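Best way to store off-season T-shirts in a small bedroom?

Posted in Home & Storage

I have way too many T-shirts and one dresser, and the dresser lost. Every December I swear I'm going to box up the summer stuff and every December I end up shoving it to the back of the bottom drawer, where it comes out in May smelling like a basement. My apartment in Hamden is tiny (no attic, no storage cage, one closet that I share with the water heater!) so whatever I do has to fit under the bed or on a closet shelf.

Mostly I'm talking cotton tees, a lot of navy ones, some with prints I'd like to keep from cracking. Do I fold or roll? Are the vacuum bags worth it? And do I need to wash everything first if it's been sitting clean in the drawer since September?

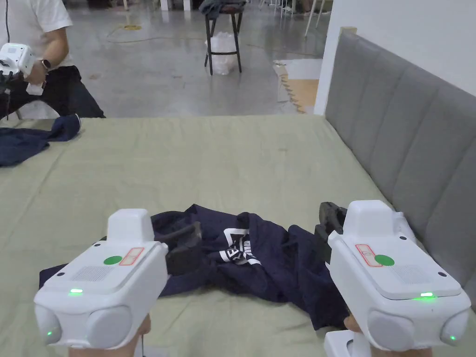

Jana Heitmann

Fergus Hepburn

Ooh, I went through this when we moved. Wash everything again, even the stuff you think is clean. Body oil and deodorant you can't see will turn yellow over a winter, and it shows up worst on the white ones. Then dry it all the way, and I mean let it sit out a few hours after the dryer before you box it. I packed mine warm at 9 at night once and opened the bin in spring to a smell I still think about.

For printed shirts, fold with the print on the outside and don't crease across the graphic. I do thirds the long way and then in half, so the picture ends up as a panel on the front. You can tell what each one is without digging, too. If two prints end up face to face, slip a sheet of plain tissue in between so they don't stick.

I lay the whole lot out on the bed before I decide what goes in. It takes up the entire mattress, but you find out pretty quick that you own four of the same shirt.

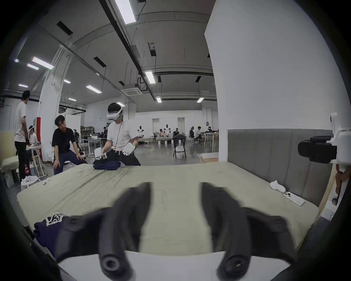

Navy garment folded with the white print showing, on the sage-green sheet.

For bins, get the flat kind with wheels and measure the gap under your bed first. Mine are Multar and they're fine, the lids are a little bendy. Skip the lavender sachets if you're sensitive to smells, because by spring that's all you'll smell.

Sadao Kinoshita

roll them

Veronika Ortner

I'd go easy on the vacuum bags. I bought a 2-pack from Schwaiger and one of them had puffed back up by New Year's, so I came home to a giant pillow wedged under the bed frame and had to lift the mattress to get it out. Cotton tees come out of them wrinkled like you wouldn't believe, and I was a bit worried about my older prints being squashed that long. They're great for comforters, though!

What worked for me was old pillowcases. Fold the shirts, stack them in the case, tuck the open end under, and put that on the closet shelf. They breathe, they're free, and you can throw the case in the wash in spring. With a water heater in there I'd keep everything on the top shelf and well off the floor, in case of a leak.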